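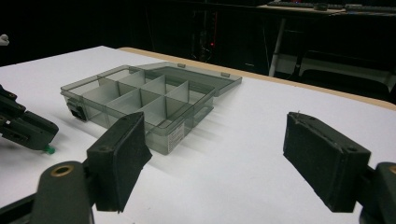

Figure 5.1 An empty compartment box with the lid open. The tinted walls show the divider grid from outside.

Chapter 5
Storing Small Parts

Small parts get lost in two ways. They leave the work area, or they end up among parts that look nearly the same. Chapter 4 dealt with the first problem. The present chapter deals with the second, and with the compartment box, the most common container for quantities too small to need a bin.

A compartment box is a shallow case divided into cells, closed by a single hinged lid. The lid must meet the tops of the dividers. Where a gap remains, washers and other flat parts can pass from one cell to the next when the box is tipped or carried on its side. Section 5.2 gives a simple test for lid fit.

Clear or tinted plastic allows the contents to be checked with the lid closed. It does not replace labeling. An M3 screw and an M3.5 screw of equal length cannot be told apart reliably through a box wall.

The worked case in this chapter is the repair shop at Karnstead, which held 2,559 loose fasteners in mixed jars before sorting. The shop recorded 209 separate part types. Of these, 40 accounted for most daily use and were placed in boxes at the bench. The rest went to the storeroom under the Hodovitz numbering system, described in Section 5.4.

After completing this chapter, you should be able to:
choose a cell size for a given part and quantity;
check a lid for gaps;
write a box label that can be read at arm's length;
set a refill level for each cell.

Key terms: cell, divider, refill level, bench stock

5.1 Choosing a Cell Size

Begin with the longest part to be stored. It should lie flat in the cell without touching both end walls.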